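Why I quit my podcast app (for now)

So I finally deleted my podcast app in March, and I have to tell you, I miss it way less than I thought I would! I had 361 unplayed episodes sitting there, glaring at me like dirty dishes. I'd play stuff at double speed just to get the number down and then couldn't remember a word of it.

My friend Shireen says she just deletes anything older than a month, but I can't do that, I feel guilty (I know, I know).

Now I walk to work with nothing in my ears. The first week was so boring. Then I started hearing the birds by the canal, and one morning I planned a whole dinner in my head. 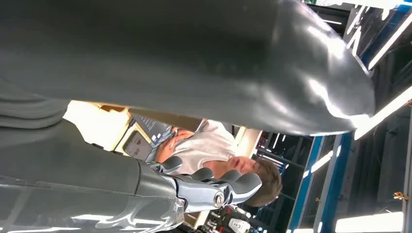

I did keep one show, the gardening one, and I listen to it on my laptop while I fold laundry. Next up is my email, wish me luck!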